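Metal bins, and what ends up in them

I bought the gray bins in June from a restaurant supply place that was closing out its shelving section. They were eight dollars each, used, and I took all the ones they had. At the time I was tired of plastic tubs. The plastic ones crack at the corners in my garage every winter, and the lids never fit again after the first year.

Metal has been better. The bins have sloping sides, so they nest when they're empty, and I can put one away inside another on the top shelf. They are heavier than plastic and they are loud. If you drop a set of keys into one at six in the morning, everybody in the house knows you are up.

The system, if you want to call it that, is simple. There are two bins side by side on the bench. Anything I find that doesn't have a home goes in the first one. The second one is for things going out of the house, either to the thrift store on Udley or back to whoever owns them. On Mondays I go through the first bin and try to get it down to the bare floor. I don't always make it.

My old rule was to have a labeled box for every category. I had one for batteries, one for kitchen spares, one for craft supplies and so on, and I spent $88 on a label maker and tape to do it right. It looked good for a month. Then I had a box marked "Misc 1" and a box marked "Misc 2" and they were both full, while "Picture Hooks" had four hooks in it. I gave the boxes to my neighbor Pilar Paredes, who does alterations and had a real use for them. She peeled off my labels the same day.

What I learned from that is that I sort better when I can see everything at once. A wide, shallow bin with a few odd things on the floor of it takes me a couple of minutes. A deep box with the same things plus a hundred others takes a whole evening, and I usually quit partway and put the lid back on.
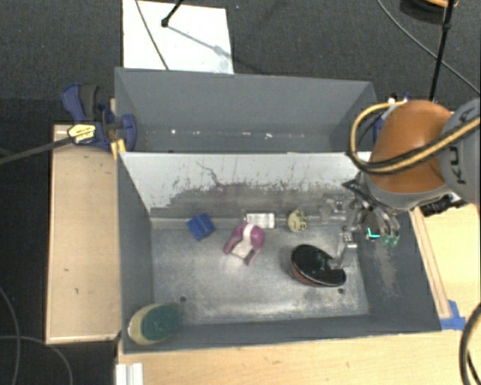 Do you need to line a metal bin before you put small things in it?

Only if you care about scratches on the things or on the bin. I tried a rubber mat cut to size, and it collected grit underneath and slid every time I reached in. Now I leave the metal bare and wipe it out with a damp rag, then a dry one.

The bins do show their age. The floor gets scuffed and shiny where things slide back and forth, and the light coating on the divider side has worn away down low. I thought about repainting. I got as far as buying a can of Guncombe enamel, and then I read the back of it, which wanted sanding, a primer coat and two days between coats. The can is still on the shelf. Scratches don't bother me enough to lose the bench for a week.

Sponges are the one thing I've changed my mind on. I used to toss a kitchen sponge in with everything else if I found one in the garage. A damp sponge sitting against metal leaves a mark, and it starts to smell. Now a sponge gets squeezed out and left on the sink first, and it can go in the bin the next day if it still doesn't belong anywhere.

Small plastic things are the other problem. Blocks, little toy parts, pieces off something I can't identify. My habit was to keep every piece in case the rest of it turned up. It almost never does. So I keep one Baloch coffee can for those, and when the can is full I empty it out on the bench and get rid of half.

I have also been asked about the bench, since I mentioned it last time. It's a Workside, the folding kind, and I paid $334 for it, which was too much. It is rated for more weight than I will ever put on it. The legs are fine. The top has a slight dip in the middle, so both bins drift toward each other over time – I push them back when I notice.

Next on my list is the shelf over the dryer, which has the same problem the garage had, except that it's all half-empty bottles. I have one spare bin left and I think it will just fit.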